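Vodness
About us

Most pages like this one begin with a passion. We don't have one to report. Vodness is a small firm that teaches people to sort, pack and put away small goods, and sells the trays, bins and shelf labels they need once they have learned. We have been doing it long enough to distrust most of what is said on the subject, including some of what we used to say ourselves.

The firm was started by Fatima Swanepoel, who had spent years packing orders for other people and had sat through a good many talks on how to be tidy. The talks had nice slides. The packing benches looked the same a week later. She rented a room, bought a long table and a job lot of bins, and began taking on the sorting work that shops didn't want to do themselves: returned goods, mixed boxes, the drawer under the till.

Yevhen Kravchuk joined in the first December, when the boxes were stacked up to the light switch. He still runs the bench. Anyone who rings to ask whether a cupboard can be "transformed" will be put through to him, and will probably come away with a smaller order than they had in mind.

What we do

We sort and pack for shops, schools and small warehouses. We run day courses for the people who will have to keep the thing going after we leave. We also sell a short list of storage goods. The list has 41 items on it and we would like it to be shorter.
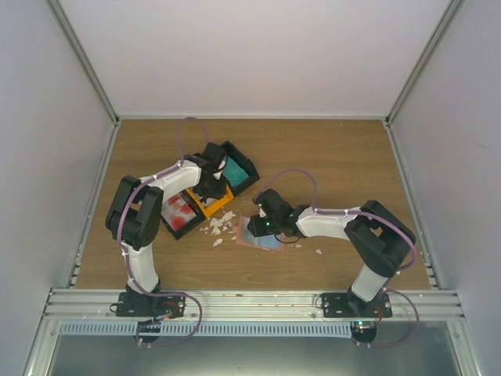
Open bins are the one thing we recommend to nearly everybody, and even there we'd ask you to be careful. A lid is a place to put something down, and after that the bin beneath it might as well be locked. An open bin gets used. It also gets used badly, and we have seen plenty that held a stapler, a scarf and half a sandwich. We keep to one sort of thing in each, side by side, where a hand can drop straight in: a folded teal-green item in one black bin, something red and white with a shiny wrapper-like surface in another, and the bin with the yellow-orange rim in between so the eye has somewhere to stop. The bare wood next to them matters as much as the bins do. If you can't clear that much table, please don't buy more bins from us yet.

Colour is where people get carried away. We have been shown colour schemes with a key pinned to the wall, and a second key explaining the first. One bright rim in a row of black is plenty for most benches. The rest can be done with a label in large plain letters.

Things we don't believe

We don't believe a system works because it looked good on the day it was set up. We go back after some weeks and look, and we'd rather hear that half of it has been dropped than be told it's all lovely.

We don't believe in folding everything. Folding cloth goods is worth the time if they will be seen or stacked. For cleaning rags it's a hobby — a pleasant one, but you shouldn't be paying us for it.

We are not sure about matching sets either. We sold them for a while under the name Hista, a range of 58 pieces that fitted together beautifully as long as you owned all 58. Few people did. The range was dropped, and we still have some of the smaller trays in the back if anyone is missing one.

Who we work with

Our longest-standing customer is Bundgaard, a stationery and gift shop that sends us its returns. The last batch held 687 items, of which 191 could go straight back on the shelf. The remainder needed new wrapping or were past saving, and we said so. Uvska, which runs after-school clubs, uses our day course for its store cupboards. They were doubtful at the start and we are told they remain so, though they have booked again.

We don't print praise from customers. Every firm has some and we've never chosen a plumber by it. Ask us for a phone number and, if the customer agrees, we'll pass it on.

Courses and visits

The day course is held at our own benches, for small groups. Bring a box of real things from your own workplace, the worse the better. Tea is provided. There is no certificate, as we couldn't think what it would certify.

If you want us to come to you, send a few photographs of the shelf or cupboard as it is now. Please don't tidy up first. Yevhen will write back with a price, or with a suggestion that costs nothing, and he doesn't mind which you choose.

Page last changed 27 June 2018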